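Robot rules, and why I like them

I look after the robots at Praltley, and kids always ask me if robots have to follow rules. Yes, they do! Some are for the robot and some are for us.

Rule one is about stopping. Every robot arm in our workshop has a big stop button, and anyone can press it, even a visitor who's only 13. You won't get in trouble for pressing it by mistake — I've done it myself. 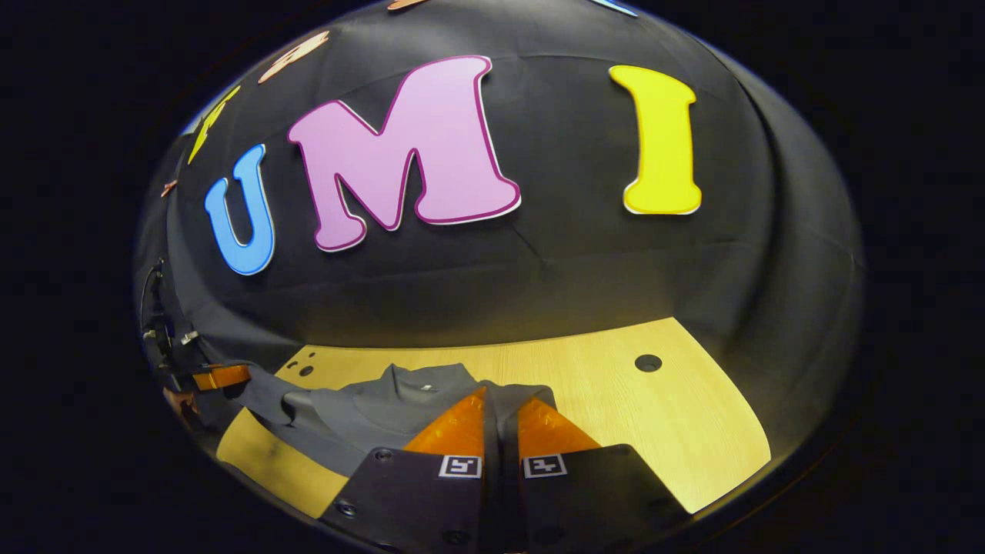

Rule two is to keep your fingers out of the way. A gripper can't tell your thumb from a sock, so hands stay clear while it's closing.

Rule three is my favourite: go slow first. When Pichit Luangrath teaches our arm a new job, like folding, he runs it at a crawl 18 times before he lets it speed up. Boring? A bit! But slow mistakes are small ones, and he writes each one down in a notebook with a purple cover so the rest of us can read it.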